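Can a machine do the chores yet?

grotirau_13
My sister keeps asking when she can buy something that puts the dishes away, bless her. I've followed this stuff for 20 years and I still tell her March, never saying which one!

Rotetti
Oh, I think you're too gloomy. Our shop in Grondbridge has two arms that load parts all day long and they hardly ever need me.

grotirau_13
Sure, but your parts always sit in the same spot. My kitchen has never been the same two days running (we have kids).

Junhao Jiang
I'm somewhere between you two. I play with this in simulation in the evenings, and a plain cabinet with one little round knob can eat up a whole weekend, so I wouldn't promise your sister anything soon. Folding towels, maybe, if she's patient and owns a lot of towels.
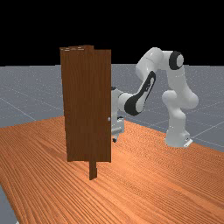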